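Repeat the Dose, Not the Slogan

Public health advice should say what to do, for how long, and when to stop 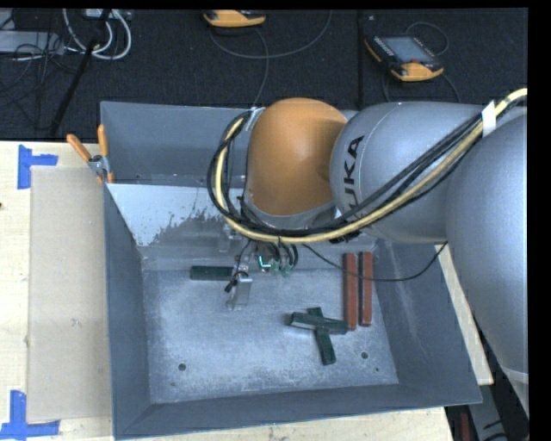
The problem with "stay safe"

Every winter the town of Nokcombe mails a card to each household. This January the card said "Stay safe, stay home if unwell." I have no quarrel with the aim. My objection is that the sentence can't be followed. It doesn't define unwell, and it doesn't say how long home lasts. A parent with a coughing child and a shift at 7 in the morning has to guess at both.

People who guess tend to guess in their own favor. I do it too. When they are then scolded for carelessness, the scolding lands on a rule they were never given.

What a usable rule contains

A usable rule has a trigger, an action, and an end point. The card handed out at the Redus clinic comes close. It lists the signs that should keep a person home, asks for two days without fever before returning, and gives a phone number for doubtful cases. It fits on one side of the paper. A tired reader can get through it in 30 seconds.

The Nokcombe card spends most of its space on a drawing of a house and a reminder that we all share a duty. Duty is a fine subject for a sermon. On a card it takes up room that the fever rule needs.

Fear as a tool

Some will answer that plain rules are dull and that fear gets attention. It does, for a while. The posters put up in Skallico used the word "deadly" five times, and by the end of the month people walked past them as they walk past the parking signs. A strong word loses force each time it is printed — and it will be wanted again when the danger is greater.

Fear also falls unevenly. The anxious reader, who was already careful, stops going out for groceries. The careless reader doesn't read the poster.

I would ask the people who write next winter's card to hand a draft to someone outside the office and have that person say back what it requires. If the answer is "be careful," the draft needs more work. The house can go on the envelope.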